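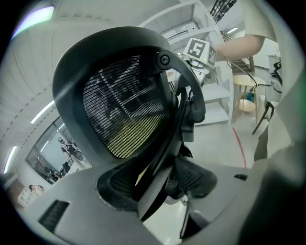
Take everything off before you put one thing back, Ehsan Tehrani told me, and he'd already told me in May, and I didn't do it then either. So this time I did. Sort of.

Shelf day at Wernora. The white shelves, the ones everybody walks past and drops stuff on. I'd blocked out a morning and it ate the whole day plus lunch (a sausage roll standing up, thanks Niltari St bakery).

Started on the bottom shelf. Mistake. The bottom is where the heavy stuff lives and you end up with it all on the floor, then you can't get near the rest. Extension leads, mostly. Why do we own this many extension leads. Half had the old test tags on so they went in a pile by the stairs for the sparky, the others got coiled and a bit of velcro round each. Not tape!! Whoever used tape last year, I am still picking goo off my fingers.

Then paper. Manuals for things we got rid of ages ago, a Rirkine catalogue with someone's shopping list on the back, a colour chart I've been hunting for since the hallway got painted. Kept the colour chart. Recycled the rest, felt great for maybe a minute, then found a second stack behind the first.

Labels next. I did them in marker on masking tape, which I'll regret, but the label maker was out of tape and the refill is $11 and I wasn't driving to get it. Wrote "adaptors" on one and "adapters" on another. Leaving it.
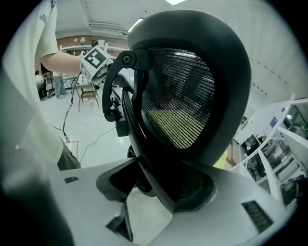 Open shelves are a trap, go and buy tubs with lids, was the comment under my last post, from someone signing off as Yazdani. Fair. I've gone back and forth on it. Lids mean the dust stays out and it all looks neat from the door. But I know us. Lid goes on, tub goes up, and by the next week someone's bought another packet of cable ties becuase they couldn't see the ones we had.

So a compromise. Lids for anything we touch a few times a year, open trays for the daily bits. Bags and jackets DON'T go on the shelves any more, there are hooks, please use the hooks. I'll say it again at the Tuesday catch-up and then stop nagging.

Cost so far: 4 tubs from the hardware shop, one roll of velcro, a new bin for batteries. The old bin was an ice cream container and it had a crack right down it.

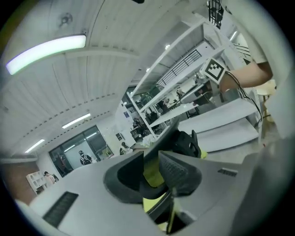
Top shelf I haven't touched. Needs the tall ladder and the tall ladder is on loan till the weekend. From memory it's lampshades and the Christmas box, possibly the good esky. If you left anything up there come and claim it before Saturday arvo or it's going to the op shop with the rest.

Also still to do is the gap down the side, where small things fall and stay. I got a ruler in there and fished out a glue stick and two pens, then the ruler went in too. Will try again with a coat hanger.

Right, off to vaccum. More when the ladder's back.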